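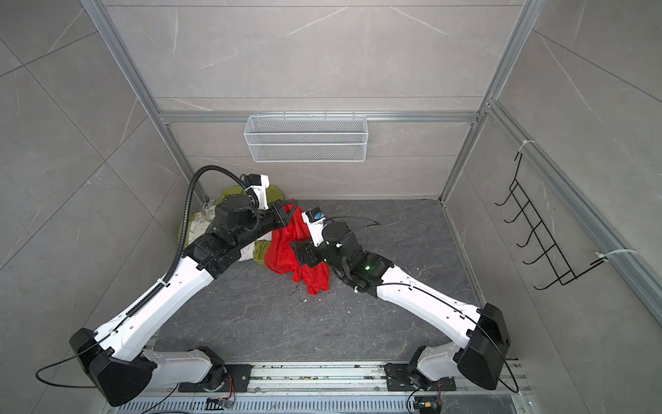 Drendetti Two-Arm Laundry Cell
Sold and supported by Skaltar

Overview

The Drendetti is a bench-height work cell with two arms, built for handling cloth. It picks garments and towels out of a mixed pile, spreads them, and sorts or folds them on the cell floor. It is meant for small commercial laundries, linen rooms and training shops that want to find out which parts of the job a machine can take over now and which parts still belong to a person.

It does not replace a laundry worker. Buyers who expect to load a hamper in the evening and find folded shirts in the morning should wait for a later generation. Buyers with a steady flow of plain, similar items will get useful work from it today.

What it does well

Picking single items from a small pile is the strongest part of the current software. Solid colors help. So do thick fabrics that hold a fold where the fingers can get at it — cotton towels, sweatshirts, kitchen cloths. Each arm has its own wrist camera, and the grip point is chosen from that view just before the fingers close.
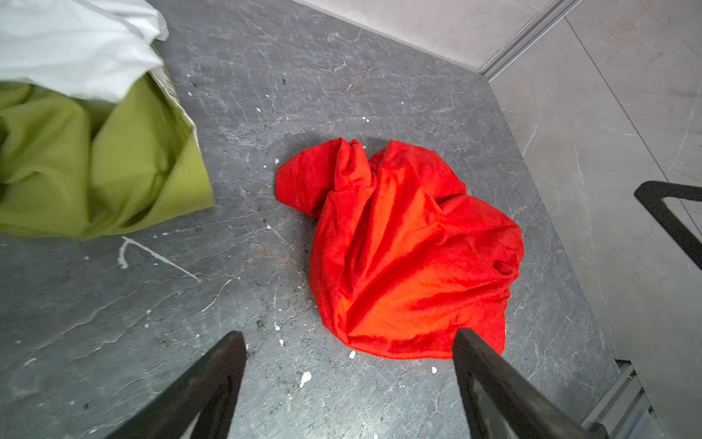

Red cloth on the cell floor, seen from a wrist camera.

Sorting by color works without setup. Sorting by owner or by fabric care label does not, and there is no plan to offer it in this version.

Folding is limited to rectangles and plain T-shirts. At the Rugemalira linen room, where a cell has been running since January, flat towels are the only item left to the machine without someone nearby. Beatrice Minja runs that room and keeps the T-shirt program for slow afternoons, when one of her staff can step over and straighten a sleeve.

What it does not do well

Layered piles are slow. When several fabrics lie across each other, the software has to decide where one item ends and the next begins, and it often pulls two at once. It will usually notice the second item and put both down again, but this costs time. 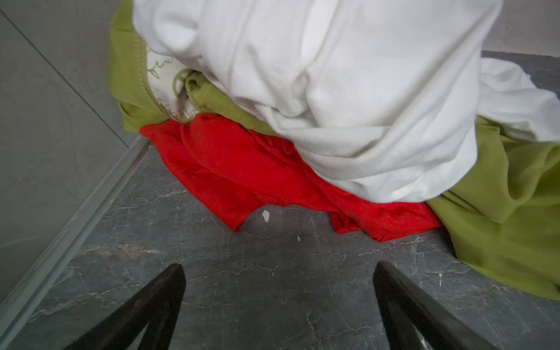
White items over white items are the hardest case. Very thin or slippery fabrics come next, followed by anything with straps, long ties or open zippers. Socks can be picked but not paired. Fitted sheets are not supported in any size.

The cell also has no sense of whether an item is clean. A stained towel will be folded as neatly as a good one, so inspection has to happen before loading.

Speed

A trained person is faster at every task listed on this page. With plain hand towels, count on 4 to 5 times as long per item as an experienced folder would need. The case for the cell rests on hours when no one is at the folding table anyway.

Cleaning and care

Lint and small scraps collect on the floor of the cell and can be mistaken for part of a garment. Wipe the floor at the start of each shift with a dry cloth. Clean the camera lenses at the same time. Finger pads are a wear part and should be checked every 2,000 picks; a spare set ships with the cell.

Software

The cell runs Trivia, our task program. New garment types are added by guiding the arms through the job by hand. Dirk Boersma's support team recommends at least 516 guided runs before a new item is left on its own. Fewer may be enough for towels.

Updates are included for the first year. The cell keeps working without a network connection, but guided runs cannot be shared between sites while it is offline.

Ordering

Delivery, leveling and a half day of operator training are part of the price. Trial placements are available for laundries that can provide a power outlet, a level bench and one staff member to act as the main operator. Send a list of the items you handle most, with fabric types, to Felista Muli in sales. If the cell is a poor match for your load, she will tell you so before a visit is booked.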